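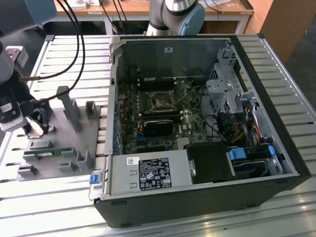
Getting the dust out of an old desktop

I do this every October, before the heating goes on, and I've got it down to 51 minutes if the kettle stays off. Our old tower lives under the desk by the back door, so it gets crumbs, fluff and whatever the cat is shedding that week.

Shut down, switch off at the wall and pull the plug out. Then press the power button once more and hold it for a few seconds. Take a photo of the cables at the back before you unplug the rest - I skipped this one year and spent a whole Sunday evening with no sound.

Lay the tower on its side and take the panel off. Screws go in an egg cup. I used to put them on the carpet (don't!).

For the dust itself I like a soft paintbrush, a clean one that's never seen paint, and short puffs from an air can. Keep the can upright or it spits. Hold any fan still with a finger while you blow at it. My neighbour Mireille swears by her vacuum cleaner, but I won't have one near the board because of static.

Leave the processor alone unless you're changing the paste, and if the socket is ever bare, keep the brush and your fingers well out of it. Those contacts bend if you so much as look at them.

Filters can go under the tap if they lift out. Mine need a night on the airing cupboard shelf before they're properly dry.

Wipe the outside with a barely damp cloth, and do the keyboard while you're at it - upside down over the bin, good hard shake. You'll be horrified.

Next up: the extractor fan, which I've been putting off since spring.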